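Skanico Operator Manual
Section 9: Working at low glass tables
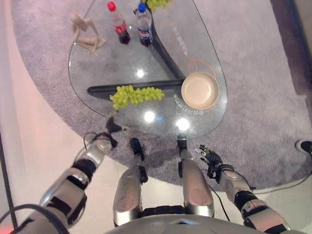
Figure 9-1. Glass coffee table with bottles, grapes and a bowl, viewed from the robot's side. Both hands are at the near side of the table.

9.1 Scope

This section applies to tabletop work carried out by a two-armed robot at a table with a glass top, in a home or in a room furnished like one. It covers preparing the area, placing objects, running the task and stopping. It does not cover stairs, kitchens or work at standing height. For those, see the Jandham site handbook.

Read Section 3 (Stopping the robot) before you start. The operator and the second person must both have signed the site sheet.

9.2 Before you begin

You will need:

Tape measure
Soft cloth and glass cleaner without ammonia
Floor tape
Cable covers, low profile
Site sheet, form 3838
The stop control, charged and paired

9.3 Preparing the table

1. Check the glass for chips, cracks and loose fittings. Run a gloved finger along the whole rim. Do not use a table with any damage, however small.

2. Press down gently at several points near the rim. If the top lifts or shifts on its base, choose another table.

3. Clean the glass and let it dry fully.

4. Look at the glass from the robot's head height. Ceiling lights often show up as bright spots on the surface, as they do in Figure 9-1. Dim or switch off lights where you can. If a bright spot stays, keep task objects out of it.

5. Look for parts of the base that show through the top. A dark base under clear glass can be taken for an edge or an object. In Figure 9-1 the middle bunch of grapes lies over one arm of the base. This placing is allowed, but enter it on the site sheet as "over base".

6. Enter any printed lettering on the glass in the remarks box.

Note: Rounded tables have no corners to line up with. Put a short piece of floor tape on the floor or carpet at the near side of the table and use it as your mark for the rest of the session.

9.4 Preparing the floor

1. If there is a carpet or rug, check that it lies flat and does not slide when pushed with a foot.

2. Decide whether the robot's feet will be on the carpet or on the hard floor. Avoid having one foot on each.

3. Trace every cable from end to end. Move any that can be moved. Cover those that must cross a walkway.

4. Leave enough slack for the full reach of both arms, and no more. Cables near the elbows and hands should be checked again after each change of posture.

CAUTION: A loop of cable on the floor beside an arm can catch when the arm lifts. Stop the robot before you reach in to move it.

9.5 Placing the objects

1. Place light, soft or unbreakable items nearest the hands. Place bottles and other tall items towards the far side, upright, with caps fully closed.

2. Do not stack objects during the first run.

3. Keep bowls clear of the rim of the table. In Figure 9-1 the bowl is close to the right-hand side. Where a bowl is this near the side, run at reduced speed.

4. Remove cords and string from the tabletop unless they are part of the task. If they are, list them on the site sheet together with the object they lie next to.

5. Jointed figures and other items with thin limbs should lie flat. Write down the pose if the task depends on it.

6. Replace fruit and other fresh food at the start of each session. Food that has been handled by the robot must not be eaten.

Note: Grapes mark glass when pressed. Wipe the surface between runs.

9.6 Where people stand

The operator stands where the hands, the tabletop and the second person can all be seen at once. The second person may stand at the side of the table while objects are being placed, and must step back behind the floor line before the arms are powered.

Closed shoes with a flat sole are required for everyone in the room. Socks and open sandals are not allowed.

WARNING: Never lean over the table while the arms are powered. Never kneel between the robot and the table.

9.7 Running the task

1. Say "arms live" aloud and wait for the second person to answer.

2. Start at the lowest speed setting. Complete three runs before raising it.

3. Watch the fingertips when they pass the near rim. Contact with the flat of the glass at low speed is acceptable. Contact with the rim is not, and ends the run.

4. After each run, wait until both arms are still, then say "arms off" before anyone approaches.

9.8 If the glass is struck or breaks

Press stop. Keep everyone where they are until the arms have lost power. Do not try to catch falling objects. If the glass has broken, close the room and follow card 126. If it has not, repeat steps 1 and 2 of 9.3 before going on.

Record every rim strike, including those that leave no mark. After more than three in one session, take the table out of use and report it to the Prekmont service desk.

Issued April 10, 2025. Replaces the July issue.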